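Hestbridge Linen Adds Color-Coded Cleaning Towels and a Free Folding Guide

New Tsikata towel pack comes in lime, orange and teal, with a one-page guide for the people who put the laundry away

HESTBRIDGE – Ternudlow, a supplier of towels and cloths to small businesses, will start selling its Tsikata color-coded towel pack in March. The pack holds 20 cleaning towels in lime, orange and teal and costs $59. A printed folding guide goes in every pack, and the same guide can be had free of charge from the Ternudlow counter in Hestbridge, with or without a purchase.

The pack is meant for cafes, salons, guest houses, child care rooms and other places that wash their own cleaning towels and keep them on a shelf or in a cupboard. Each color is given to one kind of job. Ternudlow suggests lime for kitchens, orange for tables and counters, and teal for glass and mirrors, but customers are free to assign the colors as they like. A blank label sheet is included so the choice can be written down and stuck inside the cupboard door.

Color-coding of cleaning cloths is common in large buildings with their own cleaning staff. Ternudlow says its smaller customers had been asking for the same thing in a quantity they could store.

"We used to sell one color per carton, and the carton was far too big for a cafe," said Miłosz Jasińska, product manager at Ternudlow. "People would buy orange and then share a box of teal with the shop next door. The mixed pack is what they were already putting together by themselves. We should have done it sooner."

The folding guide came out of the same talks with customers. Ternudlow visited laundry rooms and back shelves over the winter and found that most places had enough towels but could not tell at a glance how many clean ones were left, or of which color. Towels were pushed in by the handful. Staff pulled out three to get at one, and the other two went back in worse shape than before.

The guide sets out one fold for all three colors. The towel is laid flat, smoothed from the middle outward, folded in half lengthwise, then folded over again until it is a short, thick block. It goes on the stack with the rounded, folded side facing out, where the color is easy to see and the towel can be lifted away with one hand. Tags and stitched hems go to the same side each time if the shelf is narrow.

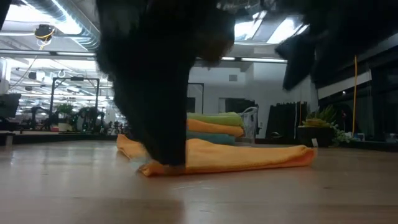 A lime-green towel on top of an orange and a teal one, with another orange towel flattened in front of the stack.

Stacks can be mixed or kept to one color. Ternudlow recommends single-color stacks where there is room for them, and mixed stacks for carts and small shelves, where one towel of each color is enough for a round of cleaning. A mixed stack should be made up in the same order every time. The guide leaves a space to write the order in.

Lamisi Korletey, who wrote the guide and leads customer training at Ternudlow, tried several folds before settling on this one. An earlier version asked for thirds, which looked better on the shelf but took longer and came apart when the towel was picked up by the corner.

"I wanted something a new person could do on a first shift without being shown twice," Korletey said. "If the edges don't line up, that's fine. It's a cleaning towel. I care that you can find the right one and that the pile stays up."

Korletey tested the draft with staff at customer sites, most of whom had never been given instructions for folding cleaning towels. Some of their comments went straight into the final version. The first draft had a section on ironing, which was removed. A line about clearing the table before starting was added after several people tried to fold next to the coffee cups.

The guide also covers sorting, and it asks for this to be done before any folding begins. All the towels come out of the basket and are shaken open, and each one is given its own patch of the table. Working straight from a pile tends to twist the corners under, and a towel with a corner caught inside will not lie flat on the stack. 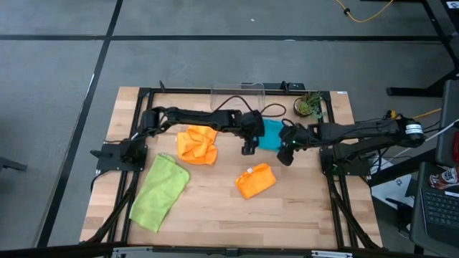

Shelf space is the other thing Ternudlow hopes the guide will save, mostly for customers who keep their towels in the same cupboard as everything else. A towel put away in a heap needs more room than people expect, and nothing will stand on top of it. The gap is easy to see on a worktable like this one, where one orange cloth has been folded into a compact rectangle while another lies bunched up in an uneven heap, and a lime-green one is spread out at a diagonal and takes up a good part of the corner. Korletey uses a table like this in training and asks people which of the cloths they would want to find on a Monday morning. The answer is always the same, she said, and then they fold the rest.

Care instructions are printed on the back of the guide. Towels should be washed by color for the first few washes and kept apart from cotton items that shed lint. Fabric softener should be left out, as it can make cleaning towels less absorbent. Low heat or line drying is recommended. Towels should be fully dry before they are folded, as a damp towel in the middle of a stack will pass its smell on to the ones above and below it.

Customers who already own towels in other colors can use the guide as it is. The fold works on most square and rectangular cleaning towels. Very small cloths need one fold fewer.

Ternudlow has set aside 2000 packs for the first run. Its 260 account customers can order ahead of the public release, and orders will be filled in the sequence they come in. Refills in a single color will be sold separately later in the year, once the company has seen which color runs out first. Jasińska expects it to be orange.

"Every place we visited had more tables and counters than anything else to wipe," he said. "But I have been wrong about colors before – we once bought far too much gray."

The Tsikata pack replaces the Aditz plain white bundle, which will be sold until stock is gone. Customers with a standing order for Aditz do not need to do anything. They will get a notice with their next delivery and can choose the Tsikata pack, ask for the remaining white towels or cancel. The price of standing Aditz orders will not change while supplies last.

Free folding sessions will be held at the Ternudlow counter in Hestbridge on Tuesday mornings through March. Each session is short and includes sorting, folding and stacking, with time at the end for questions about washing. Towels are supplied. Businesses may send more than one person but are asked to let the counter know beforehand so there is enough table space. Printed copies of the guide will be handed out, and larger copies for laundry room walls can be ordered at the session.

Schools and community kitchens may ask for copies of the guide in any quantity at no charge. It may be copied and posted freely as long as the text is left as it is.

About Ternudlow

Ternudlow supplies towels, cloths and table linen to small businesses in and near Hestbridge. Its product lines include Tsikata and Aditz. The company sells from its counter and by delivery, and runs training sessions on the care and storage of linen for its customers.

Press contact

Questions about the Tsikata pack should be addressed to Miłosz Jasińska. For the folding guide and the training sessions, contact Lamisi Korletey. Both can be reached through the Ternudlow counter in Hestbridge during opening hours. Sample towels in all three colors are available to the press on request.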